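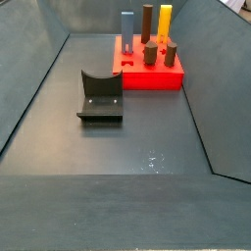 Llevo desde noviembre haciendo una manta de ganchillo y todavía no he hablado de ella en el blog, que ya me vale, con lo pesada que me pongo con todo lo demás. Y es que me atasqué antes de empezar, en los colores. Yo soy de las que se plantan delante de la pared de ovillos y salen con cuatro tonos de beige y uno de mostaza «para dar vidilla». Esta vez quería otra cosa, algo con rojo de verdad, y fijaos en lo bien que se llevan un azul muy clarito y un marrón oscuro encima de un rojo vivo, con gris pizarra por debajo. A mí jamás se me habría ocurrido juntarlos, ¡y ahora no veo otra cosa! Pues esa es la paleta de mi manta, más un crudo que metí a última hora por cobardía y del que ya os contaré.

El patrón se llama Adebisi y es de los de bloques: haces rectángulos sueltos de distintos tamaños y luego los coses como quien monta un puzle. Lo había visto mil veces y siempre pasaba de largo por lo de coser. Odio coser. Tengo un jersey en una bolsa desde hace tanto tiempo que ya no sé si me cabría, y lo único que le falta es pegarle las mangas. Pero la gracia de los bloques es que te los llevas en el bolso, y yo paso mucho rato en el tren, así que me convencí a mí misma diciéndome que ya me preocuparía luego. Luego ha llegado, claro.

La lana es la Eter, de Stekimness, que la pedí por internet sin haberla tocado nunca. Eso no lo hagáis. O hacedlo, pero pedid antes un ovillo solo. En las fotos parecía mullida, con cuerpo, y a mí me llegó un hilo bastante más fino y más resbaladizo de lo que esperaba. No es mala lana, ¿eh? Ha acabado gustándome muchísimo, cae de maravilla y no pica nada, pero los primeros bloques los deshice enteros porque me salían como coladores. Bajé de ganchillo, probé, volví a bajar y ahí ya sí. Entre ovillos y gastos de envío se me fueron más de 90 euros, y eso que me juré que esta manta iba a ser de aprovechar restos. Los restos siguen en su caja, intactos, creo que hasta han criado.

Vamos con el rojo, que tiene su historia. El rojo en la pantalla era un rojo tomate precioso y el que llegó tiraba un poco más a cereza. Estuve a punto de devolverlo. Lo dejé encima de una silla del comedor y cada vez que pasaba lo miraba de reojo, por la mañana me parecía horroroso y por la noche, con la lámpara, perfecto. Al final me lo quedé porque me dio pereza ir a correos, y menos mal, porque al lado del marrón se calienta muchísimo. El marrón, por cierto, es tan oscuro que de noche no se ven los puntos. Si vais a tejer con colores así, hacedlo de día o comprad una buena lámpara. Yo me he comido dos veces la misma vuelta viendo una serie y no me enteré hasta que el bloque empezó a torcerse.

El azul es mi favorito y del que menos puse. Error mío de cálculo: pensé que un tono tan pálido se iba a comer a los demás y lo dejé para las piezas alargadas, esas tiras estrechas que van de relleno entre bloque y bloque. Pues resulta que es el que sujeta todo el invento. Donde hay azul la manta respira, y donde se me juntaron rojo y marrón sin nada en medio parece el asiento de un autocar antiguo. Así que ahora estoy metiendo tiras azules donde el patrón no las pide, a ojo, y que sea lo que Dios quiera.

Y el crudo, ay, el crudo. Lo añadí al carrito en el último momento, por si acaso, ya sabéis, por si los otros eran demasiado. Hice 9 bloques en crudo antes de admitir que no pegaban ni con cola. Daban un aire como de manta a la que se le hubiera acabado el presupuesto. Los tengo apartados y estoy pensando en usarlos de posavasos, o de paños para la cocina, aunque con lo que costó la dichosa lana me va a doler ponerles encima una sartén. Admito ideas en los comentarios.

Lo de las medidas también tiene tela. El Adebisi está pensado para una manta de sofá de 90 cm de ancho, que a mí sobre el papel me parecía de lo más razonable, hasta que extendí lo que llevaba sobre la cama y vi que aquello me tapaba una pierna. Una. Así que la estoy agrandando por los lados con más bloques, y como no soy muy de hacer cuentas lo voy resolviendo en el suelo del salón: pongo las piezas, las cambio de sitio, me subo a una silla para verlo desde arriba, bajo, cambio una, me vuelvo a subir. Mi pareja ya ni pregunta. El gato sí opina, se tumba siempre encima del rincón que menos me gusta y ahí se queda hasta la hora de cenar.

Para no perderme estuve usando una temporada Dinavau, que es una aplicación de contar vueltas en la que vas pulsando cada vez que terminas una. Está bien, es bonita, tiene colorines. Mi problema es que se me olvida pulsar y entonces me fío de un número que es mentira, y es peor que no llevar nada. He vuelto a los marcadores de toda la vida y a una libreta donde apunto rayitas. En el tren me miran un poco raro cuando saco la libreta, el boli, el ganchillo y el ovillo todo a la vez, pero bueno, hay gente que se come un bocadillo de atún a las siete y media de la mañana y tampoco les dice nadie nada.

Y ahora toca coser. He probado 3 formas de unir los bloques: con aguja lanera por el revés, con punto raso y con punto bajo dejando la costura a la vista. La primera queda limpísima pero me desespera. La segunda encoge un poco, al menos a mí, que tiro demasiado del hilo cuando me aburro. Me he quedado con el punto bajo en gris pizarra, que hace un relieve como de junta de azulejo y encima disimula que mis bloques no miden todos lo mismo (alguno se me ha ido bastante, no digo cuál). Se gasta mucho hilo, eso sí. Si lo hacéis así, comprad un ovillo extra del color de las uniones y compradlo a la vez que los demás, que luego los lotes cambian y a mí ya me ha pasado.

Del borde ni hablo todavía. El patrón trae uno de ondas que no me convence y estoy entre hacerlo liso en rojo o un par de vueltas azules y a correr. Si alguien ha terminado la Adebisi con otro remate, que me deje el enlace por aquí, porfa, que a este paso me planto en verano tejiendo con la manta encima de las rodillas y el ventilador puesto.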